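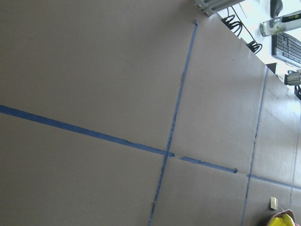 Is the Lomadon tape worth buying if you already have the songs on streaming?

Depends how much you care about the B side, which has 21 minutes of beats and loose verses that never went up online. If you only play the singles, save your money.

tapehead_erau
Posted 10/16/24
Okay so I asked that in the pinned thread and got the short answer, but I want the long one. I've had the Lomadon record on repeat since April (the first half especially, those drums!!) and now the cassette is up on the Erkonthorpe shop. Only 100 copies. I don't even have a great tape deck. Talk me into it or out of it.

lowendlarry
Into it. The B side is the best thing they've done. There's a verse over a slowed down organ loop that beats anything on the proper album, and the mix is dirtier all the way through. You can hear the room.

snarecrow
Out of it. I bought the last Erkonthorpe tape and side A had a dropout in the middle of track 3. Emailed them, got a nice reply, never got a new tape. I love what they put out but I'm done paying for physical from them.

lowendlarry
Was that the Kaijage one? Mine plays fine. Did you try it on another deck?

snarecrow
Yeah it was Kaijage, and yes I tried it on two decks. Same spot both times.

mumblecore_mike
Can we talk about the music for a second, because I don't get the hype on this one. The Erau EP was hungry. Every bar on there sounded like it had to be there. Lomadon has nicer production but half the hooks are just the title repeated, and the second verse on the opener is basically the first verse again with a different last line. Great beats, sleepy rapping.

tapehead_erau
Disagree so hard lol. You can probably guess from my name that I love Erau, but it's one speed the whole way. The new one has actual quiet parts! The track with no drums until the last hook gave me chills on the bus.

mumblecore_mike
The no drums one is good, I'll give you that. I still skip to the end of it.

basement_dub
I'm in the middle. The album as it's sequenced on streaming drags after the halfway point, but the tape has a different running order and it helps a lot. They moved the posse cut up to second and now it feels like a party instead of something tacked on at the end. Whoever made that call should've made it for the streaming version too.

snarecrow
Ok that's interesting, I didn't know the order was different. Is there a download code with it?

basement_dub
There is, but it's only side A. B side is tape only. Annoying, I know.

lowendlarry
Somebody will rip it in a week.

basement_dub
Please don't post it here if you do, the mods already pulled the Kaijage one and locked that whole thread.

tapehead_erau
Alright, I caved and ordered it. Shipping was more than I wanted to pay so I threw in a sticker pack too, which I know makes no sense. Will post again once I've played the B side, and mike, I'm tagging you when I do.

mumblecore_mike
Fine, but I'm listening to Erau while I wait.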